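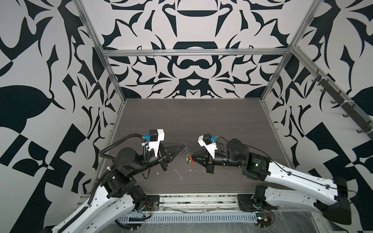 Grareck: conector de copias para PostgreSQL

Grareck guarda copias de seguridad de bases de datos PostgreSQL en un repositorio remoto y lleva un catálogo local de lo que hay en él. Se maneja desde la línea de comandos y no tiene interfaz gráfica. Este README cubre la instalación del servidor de catálogo, la configuración inicial y los errores más frecuentes.

Requisitos

Un servidor Linux de 64 bits con systemd.
Python 3.9 o posterior.
PostgreSQL 12 o posterior, tanto en el origen como en la instancia del catálogo.
4 GB de memoria libre para el proceso de indexado.
Acceso de escritura a un repositorio Gokport o a un directorio montado por NFS.

El catálogo puede residir en la misma instancia que se va a copiar, pero si esa instancia se pierde habrá que reconstruirlo a partir del repositorio. Con repositorios grandes la reconstrucción tarda horas. Recomendamos una instancia aparte.

Instalación

Descomprima el paquete en /opt/grareck y ejecute el instalador como root:

cd /opt/grareck
./instalar.sh --catalogo postgresql://grareck@localhost/catalogo

Si la base de datos indicada no existe, el instalador intenta crearla. Para ello el usuario necesita el permiso CREATEDB; puede retirárselo al terminar. Si la base ya existe y contiene tablas de otra versión, el instalador se detiene sin modificar nada y pide que se ejecute primero el comando de migración.

El instalador crea el usuario de sistema grareck, el servicio grareck-catalogo y el archivo /etc/grareck/grareck.conf.

Configuración

Los parámetros que casi siempre hay que tocar son estos:

repositorio – ruta o URL del repositorio. No admite espacios.
retencion_dias – días que se conserva cada copia completa. Valor por defecto: 37.
hilos – número de hilos de compresión. Valor por defecto: 4.
cifrado – si o no. Una vez creada la primera copia ya no se puede cambiar.
ventana – hora de inicio de la copia diaria, en hora local del servidor, por ejemplo 02:30.

Los cambios en hilos y ventana se aplican al recargar el servicio. El resto exige reiniciarlo.

La contraseña del repositorio no va en el archivo de configuración. Se lee de /etc/grareck/clave, que debe pertenecer al usuario grareck y tener permisos 0600. Con permisos más abiertos el servicio no arranca.

Uso básico

grareck copiar ventas
grareck listar ventas
grareck restaurar ventas --destino /var/lib/restauracion
grareck verificar --todo

El comando restaurar nunca escribe sobre un directorio con contenido. La opción --forzar de las versiones 1.x se ha eliminado. El comando verificar lee todos los bloques del repositorio y compara las sumas de control, así que conviene lanzarlo fuera de la ventana de copia.

Códigos de error

334: el catálogo y el repositorio no coinciden. Suele aparecer después de borrar archivos a mano. Ejecute grareck reindexar y repita la operación.

412: otro proceso tiene bloqueado el repositorio. Compruebe que no haya una copia en curso antes de usar grareck desbloquear.

Migración desde Titlow

Las copias hechas con Titlow se pueden importar en modo de solo lectura con grareck importar. Quedan en el catálogo con la etiqueta titlow y la política de retención no las borra. Las copias incrementales se importan únicamente si la completa de la que dependen está en el mismo directorio.

Problemas conocidos

Los tablespaces con enlaces simbólicos relativos se restauran como rutas absolutas. Hay una corrección en la rama kuroda, pendiente de pruebas.

En el cambio de hora de marzo, una ventana situada entre las 02:00 y las 03:00 se salta ese día. Hasta que se corrija, use otra hora o lance la copia a mano.

Mantenimiento y licencia

Mantiene el proyecto Ravindra Kushwaha. Para informar de un fallo, adjunte la salida de grareck diagnostico y la versión de PostgreSQL; revise antes el archivo, que incluye nombres de bases de datos y de usuarios.

Licencia MIT. El texto completo está en el archivo LICENSE.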